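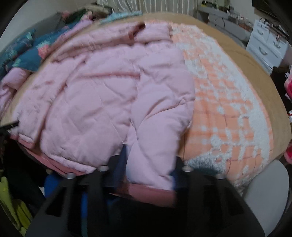

Jacket sleeve held between the gripper fingers, Bellamy bedroom work.

Bellamy Household Textiles Project
Progress report to the Drevier Fund, equipment phase
Wednesday, March 14, 2018

Where we are

We are glad to report that the first half of the equipment grant is spent or committed, that it bought what we told you it would buy, and that the hand-held grippers are in daily use. When we wrote the proposal we were unsure whether to put the money into arms right away or start with tools a person could carry from room to room. We started with the hand-held tools, and we would make the same choice again tomorrow. They have taught us a great deal about what the arms will need to do, and we learned it before signing for any arms.

This report covers purchases through the end of February, what the recording work has shown us about the equipment, the changes we would like to make to the second half of the budget, and the decisions we need from you.

Purchases to date

Hand-held grippers. We bought four from Zimico, with the wrist cameras fitted by the supplier. All four arrived within the quoted window. One had a stiff trigger and was swapped under warranty with no charge for shipping. Paid in full.

Finger sets. Replaceable fingers for the above, at $81 a set. We ordered a few more sets than the proposal listed and the difference came out of the consumables line. See the section on wear.

Storage and charging. A lockable charging cart, plus a backup drive and its twin, which is kept in the other building. Paid in full, slightly under estimate.

Clothing and bedding. Mostly secondhand. We budgeted for 200 items and have what we need, with money left over. Thrift stores turned out to be much better for this than buying new: the fabrics are softer, the zippers misbehave, and we got a far wider mix of sizes and weights for the same spend.

Robot arms. Nothing bought. A quote from Bidell is in hand and is discussed below.

What the work has told us about equipment

The recording team has now completed some 100 sessions, most of them in furnished bedrooms with clothes and bedding piled on the bed. Each session means picking up, moving, smoothing and folding whatever is there. We are delighted with the pace! Three things have come out of it that bear directly on what we buy next.

Puffy outerwear is the best test we have. Quilted jackets squash and spring back, the sleeves go their own way, and a hood can bunch up and hide the collar you were trying to find. An operator picks a sleeve up by its end and then has to decide what the rest of the jacket is going to do. Thin knits were our main concern in the proposal, and they have been fairly easy by comparison. We would like the acceptance test for any arm we buy to include a puffer jacket, and Bidell has agreed in principle.

Layers matter more than single garments. In a real pile a jacket lies on another garment, and a fleecy blanket runs up against both. The operators quickly learn to pinch only the top layer. Doing that needs a fingertip that is thin at the edge and a wrist that can come in low, close to the bed surface. Several arms we had on the long list can't get their wrists that low without the forearm touching the mattress, and we have dropped them. That alone paid for the time spent on the hand-held phase, in our view.

Reach is a bigger question than strength. We spent a good part of the proposal on payload. A heavy blanket does pull, but the operators drag it far more often than they lift it clear. Reaching to the far side of a bed is what makes people lean and shuffle their feet. A fixed arm beside the bed would miss a good share of the work. This is the reason for our biggest requested change.

Wear and running costs

The fingers wear faster than Zimico's sheet led us to expect. Zippers are the main culprit, with fleece a surprising second: it leaves lint along the pad and the grip gets slick until the pad is wiped. Wiping between sessions is now part of the routine and has helped a lot. We have moved to changing fingers on a schedule and no longer wait for an operator to complain, so the cost is steadier and easier to plan for.

Batteries have been fine. The charging cart is the quiet success of the whole order and we should have had one years ago.

Storage is filling up sooner than planned. That is a happy problem and it comes from the sessions going well, but we will need another pair of drives before summer. Savings on the clothing line will cover them.

Requested changes to the second half

First, we ask to move from two fixed arms to one arm on a powered rail. The total stays within the approved figure. Bidell's quote includes the rail, the controller, installation and operator training. It does not include the floor plates, which we would have made locally. One arm that can travel the length of the bed will cover more of the work we are seeing than two that can't, and there is only one service contract to carry.

Second, we ask to keep the hand-held grippers running through the arm installation. The proposal had them packed away once the arm was in. The Zimico fingers can be mounted on the Bidell wrist with an adapter, so the same fingertip would be used by people and by the arm. Keeping both going would let us compare them on the same jacket on the same day, and we are very excited about that. The extra cost is finger sets and operator hours, both of which we can absorb.

Third, we ask to drop the tabletop folding fixture. It made sense on paper. Our operators have had no use for it, and the beds are where the interesting trouble is.

Risks we are watching

Lead time on the rail is the main one. Bidell will not hold a production slot without a signed order, and the slot they have offered us goes to the next customer if we let it pass. The one after that falls in the fall, which would push acceptance testing past the end of the grant year.

The adapter is a smaller risk. Zimico has sent drawings and a loaner, and the fit is good. We have not yet run it under load for a full day. That test is on the calendar and we will send you the result, whatever it is.

Floor loading in the demonstration room has been checked by the building's engineer, who is satisfied as long as the plates are used.

What we need from you

Approval of the change from two fixed arms to one arm on a rail.
Approval to remove the folding fixture and return its amount to the arm line.
Confirmation that the savings on clothing may be used for drives.

The first of these is the urgent one. If it would help, we would love to have someone from Drevier visit while the recording sessions are under way. Bring an old winter coat and try the gripper on it. An afternoon is enough to see why we want the rail, and we can have the Bidell drawings laid out in the next room.

The ledger pages, the Bidell quote and the Zimico warranty letter are attached separately. The next report will follow the adapter test.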